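Inicio | Quiénes somos | Ofertas de empleo | Formación | Noticias | Contacto

Auxiliar administrativo/a de compras y almacén – Gorkard, oficina de Vidham

Publicado el 22 de septiembre de 2022

Gorkard busca una persona para el departamento de compras de su oficina de Vidham. La vacante se abre por jubilación y la incorporación está prevista para enero. Durante las primeras semanas la persona seleccionada trabajará junto a quien ocupa ahora el puesto, que seguirá en plantilla hasta final de ese mes.

Gorkard distribuye herrajes, tornillería y pequeño material de carpintería a talleres y comercios. Desde Vidham se gestionan los pedidos a proveedores, las entradas de mercancía y las devoluciones. El almacén está en el mismo edificio, en la planta baja, y el trabajo obliga a bajar varias veces al día.

Funciones del puesto

Preparar y enviar los pedidos a proveedores según las necesidades que marca el almacén.
Comprobar albaranes y facturas y reclamar las diferencias. Es la parte que más tiempo ocupa, sobre todo a final de mes.
Mantener al día el fichero de artículos: referencias, precios, plazos de entrega y cantidades mínimas. Manejamos unas 400 referencias activas.
Atender por teléfono y correo a proveedores y transportistas.
Tramitar devoluciones y abonos.
Colaborar en el inventario anual, que se hace en enero y en el que participa toda la oficina.

El puesto no incluye tareas comerciales ni atención a clientes, salvo alguna llamada suelta que haya que pasar a otro departamento.

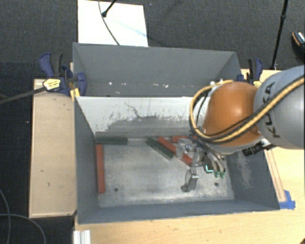
El contrato es temporal, de 24 meses, a jornada completa, con posibilidad de pasar a indefinido. El horario es de lunes a viernes, de mañana y primera hora de la tarde, con una pausa para comer. Los viernes se sale a mediodía. En verano hay jornada intensiva. No se trabaja los fines de semana, tampoco durante el inventario.

El salario es el que fija el convenio para la categoría de auxiliar administrativo, más un plus de transporte. Las vacaciones se acuerdan con el departamento antes del verano – una parte coincide siempre con el cierre de agosto.

Requisitos

Ciclo formativo de grado medio en gestión administrativa o estudios equivalentes.
Experiencia mínima de dos años en un puesto de compras, almacén o facturación.
Manejo de hojas de cálculo. Haremos una prueba práctica durante la entrevista.
Castellano correcto, hablado y escrito.
Nivel de inglés suficiente para leer y contestar correos. Uno de nuestros proveedores principales, Brandes, trabaja solo en ese idioma.

Se valorará

Conocer el programa de gestión Clasuder. Quien no lo haya usado recibirá formación a cargo de la empresa dentro del horario laboral.
Haber trabajado en el sector de la ferretería o de la madera.
Vivir cerca de Vidham o disponer de vehículo. El autobús para a diez minutos a pie, pero por la tarde pasa con poca frecuencia.

Cómo presentarse

Hay que enviar el currículum y una carta breve a la atención de Cheng-en Kwan, responsable de compras, mediante el formulario de la sección Contacto. En el asunto debe figurar «Auxiliar de compras – Vidham». También se puede entregar en mano en recepción, en horario de oficina. No hace falta adjuntar títulos ni certificados en esta fase; los pediremos más adelante a las personas finalistas.

El proceso consta de dos entrevistas. La primera es telefónica y corta. La segunda es presencial, en Vidham, e incluye la prueba de hojas de cálculo y una visita a la oficina. Contestaremos a todas las candidaturas, también a las que no pasen a la segunda entrevista.

Las personas que ya enviaron su currículum para la vacante de facturación y quieran optar a esta deben indicarlo por escrito, sin necesidad de mandar de nuevo la documentación.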